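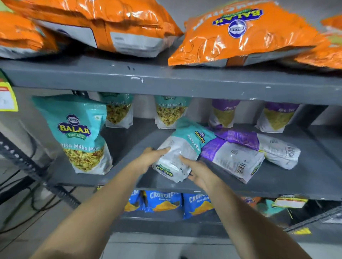 Keeping a snack shelf in order is one of those little chores I put off for years, and I do wish I'd started sooner! We go through a good many bags of chips and nibbles at our house, and before I had any sort of system I'd find stale ones at the back every time I cleaned. Now I set aside a few minutes on Wednesday, right after breakfast, and go one shelf at a time. Pouches with a clear window, like the Khatta Mitha Mix, I stand up with the window facing out, so the sev and peanuts show and you know what you've got before you reach for it. Big puffy bags go up top where nothing heavy can land on them.

Once a bag is open, press the air out gently, fold the top over 2 times and clip it (plain clothespins work beautifully, and I still have the ones I bought at Trirach when we moved in). Crumbs at the bottom are worth saving, too. I tip them into a jar and sprinkle them over soup or a baked potato. And wipe the shelf with a barely damp cloth while the bags are off it, then let it dry before they go back.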